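Home Projects Notes Archive Contact

Filed under: Robot Learning, Simulation, Data Collection

Gathering Demonstrations for the Kozan Task Set

The first round of demonstrations for Kozan is complete. The set now holds 622 accepted episodes, all recorded in simulation under a protocol drafted by Blandine Joly and revised twice during the work. These notes set out how the episodes were gathered and which rules we intend to keep.

The task is a modest one. A small red cube is to be picked out from a group of three and moved as instructed, and the green and black pieces are to be left alone.
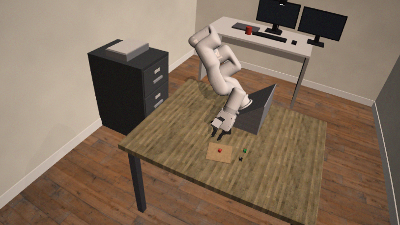
Each operator completed eight practice runs before any episode was counted. A further 73 episodes were set aside, most of them for hesitation near the grasp — long pauses teach the policy to pause. We did keep episodes in which the operator missed once and recovered cleanly.

Two views are stored with every episode, one of the room and one from the gripper. The close view shows the pips on the red die and the gap between the fingers, and our earlier Lendano set had nothing comparable. Operators are asked to bring the open fingers toward the target slowly and to close them only when the die lies between the pads.

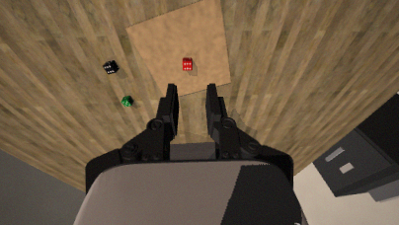

Rules Carried Forward

Starting positions will be drawn from a fixed list prepared before the session. Left to themselves, operators favored easy layouts.

Instructions will be written in six wordings and assigned at random. The earlier practice of one wording per operator will end.

Review of the rejected episodes continues through December, and the revised protocol will be posted under Projects when it is approved.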